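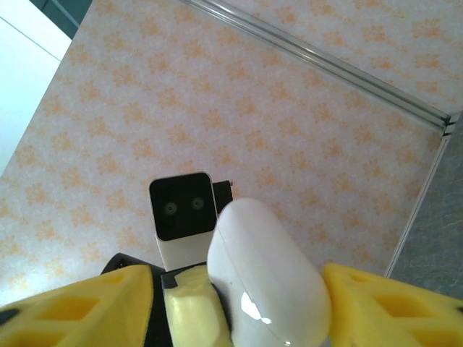
Lachlan Sutherland reckons a tablecloth should be plain, so that you can find whatever you put down on it. He has lost this argument every year since I bought the patterned one.

Small orangey-peach shapes on off-white, in diagonal rows. Flowers or snowflakes, depending on who is asked and whether it's June.

Small household things, the smooth, white, rounded sort, live on our table between uses and are never there when wanted. Angeliki Margaritis has promised me 31 more pictures. I have seen seven, and four were of her own tablecloth, which is plain.

Posted 2018-01-25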